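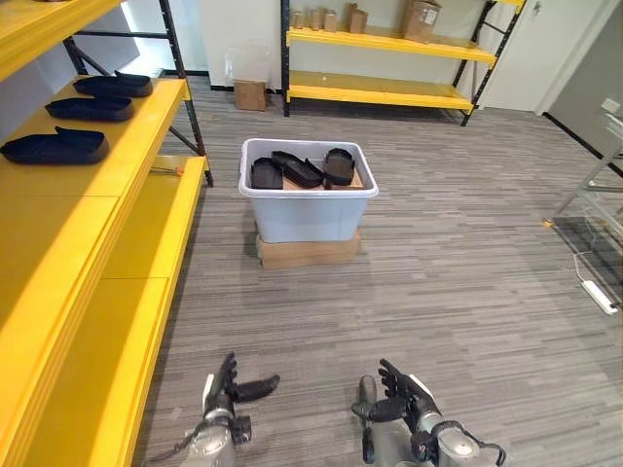
Automation and Everyday Work
Handout 2: Can it do the chores yet?

Read this before Friday. Bring a pencil and a low opinion of press releases.

The short answer to the title is "some of them, slowly, if you tidy up first". Students who want to leave it there may do so, but the coursework asks for rather more.

Why shoe soles?

Moving soles between a shelf and a bin is a job you could explain to a new starter in one breath. You would then go and make tea. No one has ever written a training manual on letting go of a shoe sole, and this is the trouble, as a machine needs something very like one.

Consider what the job asks. A sole is flat, so there isn't much to get your fingers round. It is black, and when it lies against another black sole the line between the two is hard for a camera to find. It has a left and a right, a top and a bottom, and a toe and a heel, and the next person along the line may care about all of them. Soles in a row on a yellow shelf are the kind version of the problem. Soles lying at different angles in a plastic bin are less kind, and the sides of the bin are in the way of your knuckles.

Try it at home with a pair of flip-flops and a washing-up bowl. Wear oven gloves. Now shut one eye. You are still doing better than most of the systems we shall discuss, and you did not cost as much as a house.

Hands or no hands?

There are two camps. The first says that shelves, bins and door handles were made for people, so a machine with fingers can use them as they are. The second says that fingers are a dreadful thing to own: lots of small joints, all wanting to be looked after, when a suction cup would have lifted the sole and gone home early.

Solange Seixas, who gave last year's guest talk, belongs to the second camp and brought a suction cup to prove it. It picked up a sole, a plate and, during questions, her notes. It would not pick up a sock. Both camps claimed the afternoon.

My own view is that a hand earns its keep when the work changes a lot. If you move one kind of sole from one kind of shelf until you retire, buy the cup.

A worked sum

The Gurketus exercise (you will be using this again in Handout 3) supposes a small workshop that must move 455 soles in a shift. A person takes 2 seconds for each. The machine takes 11 seconds, when it goes well.

Person: 455 x 2 = 910 seconds, a little over 15 minutes.
Machine: 455 x 11 = 5,005 seconds, or 83 minutes and a bit.

People look at this and declare the machine beaten. It has a whole shift to do it in, though, and does not want to talk about its weekend. Now suppose that one pick in 20 goes wrong and somebody has to walk over and sort it out. That makes 22 or 23 walks. Where was that somebody sitting, what were they supposed to be doing, and who is paying them? Put that in your sum. Flesero, our other made-to-measure workshop, left it out of theirs, and we shall be reading the results in class.

And at home?

Worse. A workshop can at least agree where the shelf goes. In a home the shelf has post on it, the floor has a cable across it, and the bin is being used for something else this week. Anneli Peltonen's seminar paper listed every object she moved before she could begin hoovering one room. It is a short paper and rather a sad one. Dishwashers and washing machines do well because we carry the mess to them and they get to stay in their box. A machine that must come out and find the mess is in another trade altogether.

Things to look for in any demonstration

How fast is the film running? If people in the background walk like ducks, it has been sped up.
Is anyone steering? A machine driven by a person in the next room may be very useful, but the person has not been replaced, only moved.
Where did the objects start, and who put them there?
How many goes did it have? Ask for the number of failures. Watch the speaker's face.
What happens after a drop?

For Friday

Pick one chore you did this week and write down each step until you are bored, then carry on for another page. Ilari Hirvonen managed to get four sides out of folding a fitted sheet and did not finish. Groups as before, except that Florence Cormier's is now in the upstairs room.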